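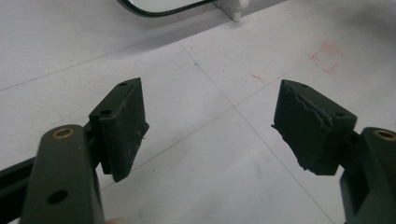 Tile floor, chalk marks and all.

1/ OK, camera nerds, I finally swapped my old action cam for a used mirrorless body and I have thoughts. Paid 600 for it with the kit lens, from a guy in Postville.

2/ First surprise – the menus! I spent a whole evening just looking for the setting that turns off the focus beep. Kwame Ansah had to text me where it was (thanks, Kwame, you saved my marriage).

3/ Battery life is so-so. I got through 20 minutes of video and a pile of stills before the icon went red, so I'm ordering a spare. The Drandasico ones seem fine, anybody tried them?

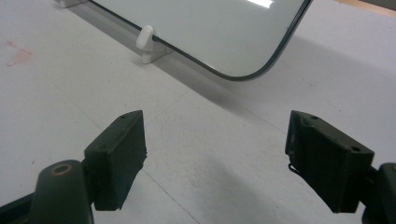

4/ Low light is where I'm really happy. I shot my niece's recital from the back row in April and the faces are clean, even with the lens wide open and me shaking like a leaf.

5/ Autofocus on dogs, though... 6 sharp shots out of a whole afternoon at the park. Might be me. Might be the dog.

6/ Béla Bárány asked if I'd go back to the small one. For biking, sure – it still lives on my helmet. For everything else I'm sticking with this. Lens suggestions welcome, nothing huge please!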